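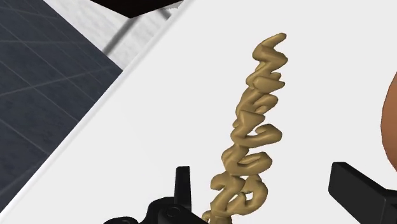 Merle Whitcombe escribió:
> A ver, que no me queda claro. Si el episodio lo generamos en simulación y el objeto es una forma que no existe en ningún cajón de ninguna casa, ¿qué aprende la política con eso? Yo metería tazas, cajas, destornilladores, lo que el cliente va a poner encima de la mesa, y dejaría las formas raras para evaluar. Además el planificador de agarres falla mucho con ellas y luego hay que filtrar a mano. ¿Alguien ha mirado cuánto tiempo se nos va en eso?
>
> Y otra cosa: en Sulov los fallos se están guardando en la misma carpeta que los buenos. ¿Es a propósito?

Hola Merle, hola a todos,

contesto rápido que entro a reunión a las 11 y luego ya no toco el correo hasta la tarde.

Lo primero, las formas raras. El tanteo pequeño que hicimos en noviembre iba justo de eso. Dos conjuntos, mismo tamaño, 3000 episodios cada uno: uno solo con objetos domésticos, otro con la mezcla (domésticos + formas retorcidas, las del generador de Kindoten). Con los objetos domésticos de siempre, empate técnico. Con objetos que no estaban en ninguno de los dos, la mezcla iba claramente mejor. No tengo la tabla a mano, la subo luego al wiki, recordádmelo si no.

Mi explicación, que puede estar mal: con tazas y cajas la red se aprende "taza = ve al asa" y "caja = ve al centro" y con eso tira. Cuando le pones una torre de rizos beige, más alta que las pinzas, llena de huecos y entrantes, no hay asa ni centro que valga. Tiene que mirar dónde cabe el dedo. Que el objeto no exista en una cocina me da bastante igual, lo que me interesa es que la geometría local sí existe: curvas, picos, huecos pequeños con sombra. Eso lo tiene un manojo de llaves o un sacacorchos.

Dicho esto, Merle tiene razón en lo del planificador. Falla mucho. Sobre todo cuando los dedos entran descentrados, uno casi rozando la pieza y el otro bastante lejos, y al cerrar la pinza empuja la pieza en vez de cogerla. Con algo bajo y ancho no pasa gran cosa, con algo alto se va al suelo. Propuestas:

— si al empezar a cerrar la diferencia de distancia entre dedos pasa de un umbral, recolocar la muñeca antes de seguir. Kacper Krajewska tiene un parche a medias, en la rama wieczorek-centrado. No lo he probado.
— limitar la altura de las formas generadas. No me gusta, perdemos justo los casos dificiles, pero como medida provisional vale.
— máximo 50 intentos por objeto. Si en 50 no sale ninguno bueno, fuera y siguiente semilla. Ahora mismo no hay tope y hay semillas que se comen la noche entera.

El filtrado a mano: no se puede seguir así, de acuerdo. La última tanda fueron unas 2 horas mías y no sé cuántas de Kacper. Lo que más tiempo lleva es el caso dudoso, pieza levantada pero colgando de un rizo. ¿Eso es éxito? Yo hasta ahora lo marcaba como bueno si aguantaba hasta el final del episodio. Kacper creo que lo marcaba como malo. O sea que tenemos las etiquetas mezcladas y hay que repasarlas, lo siento. Necesitamos criterio escrito ya. Propongo: bueno si llega a la altura objetivo y no cae en la sacudida de comprobación. Colgando o no, da lo mismo.

Lo de la carpeta de Sulov — no, no es a propósito. Es un script mío viejo que no mira el campo de resultado. El campo está bien guardado en cada episodio, así que se puede separar después sin perder nada. NO borréis los fallos por favor, que los queremos para el clasificador de agarres. Solo moverlos.

Cosas sueltas:

Los distractores en la mesa. Ahora salen siempre lejos del objeto principal, casi en el borde de lo que ve la cámara de muñeca, y muchas veces asoma solo un trocito. Está bien que haya de esos pero quiero tambien alguno pegado al objeto, que moleste de verdad. Merle, ¿eso se toca en el yaml o hay que entrar en el generador?

El color. Tanto beige sobre mesa blanca me preocupa un poco. Aleatorizamos luces pero la mesa casi nunca, y en Brislow las mesas son de todo menos blancas. Para la próxima tanda texturas de mesa al azar, y las formas con color al azar también. El suelo me da igual, que se quede como está.

Las semillas. Por favor guardad la semilla de la forma en los metadatos, en la tanda anterior faltaba en un monton de episodios y no hay manera de regenerarlos.

No lanzo nada nuevo hasta que haya respuesta sobre el criterio de éxito. Si mañana a mediodía nadie ha dicho nada lo doy por bueno y arranco con la mezcla y el tope de intentos, sin el parche de centrado salvo que Kacper diga que está listo.

Me voy corriendo. La tabla, esta tarde.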